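Why Does Ketchup Get Stuck in the Bottle?

By Elsie Sowerby

11/27/18

You know the feeling. Your fries are hot, you tip the bottle over, and nothing comes out. You shake it. Nothing. You give it one good whack and SPLAT, now you have ketchup with a few fries in it. I did this in front of my whole family once, and my sleeve was never the same again!

So what is going on in there? I got curious and started reading, and then I started playing with my food (for science, I promise).

Is it a liquid or a solid?

Well, both, kind of. Water is an easy liquid to understand. Tip the cup and it runs. Tip it more and it runs faster. Honey is easy too. It's slow, but it always gets there in the end.

Ketchup is fussier. Leave it alone and it sits in a lump, almost like a solid. Push it or shake it hard enough and it suddenly gets runny. Scientists have a name for stuff whose thickness changes when you push on it. They call it a non-Newtonian fluid, after Isaac Newton, who wrote about how ordinary liquids flow. Say it out loud: non-new-TOE-nee-an. It's a great word to use at dinner.

What is ketchup made of?

Mostly tomatoes, plus vinegar, sugar, salt and spices. The tomatoes are cooked and mashed up, but tiny bits of them are still floating around in all that liquid. Think of a crowded hallway at school when the bell rings. Everybody is squished together and nobody can get past anybody else. Those tomato bits are the same way. They bump and tangle, and the whole crowd gets stuck.

When you shake the bottle, you give the crowd a shove. The bits start sliding past each other and off they go, and that's when your fries get buried.

Does anything else act like this?

Lots of things! Toothpaste stays on your brush until you push it around. Paint slides off the brush and then (mostly) stays on the wall. Mayonnaise and hair gel do it too.

Some mixtures do the opposite. Stir cornstarch into a little water and you get a goo that goes hard when you punch it and drips through your fingers when you relax. My friend Chunhua Wan made a giant bowl of it one January and we were scrubbing her kitchen floor until bedtime. Put newspaper down first. And don't pour it in the sink, it can clog the pipes!

How do I get it out without the splat?

1. Keep the cap on and turn the bottle upside down. Give it a good shake so the ketchup slides down to the neck.

2. Turn it right side up, take off the cap, and hold the bottle over your plate at a slant. You don't need to point it straight down.

3. Tap gently near the neck. Start softly and get a little stronger if nothing moves.

4. If you have a squeeze bottle, lay it on its side for a while before you eat, then squeeze slowly.

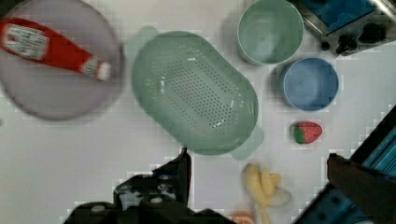
Try it yourself

Put a spoonful of ketchup on one end of an old baking tray and a spoonful of honey next to it. Lift that end and watch. Which one moves first? Now tap the tray and see if anything changes. I had to try it three times, and I ate some of the honey in between.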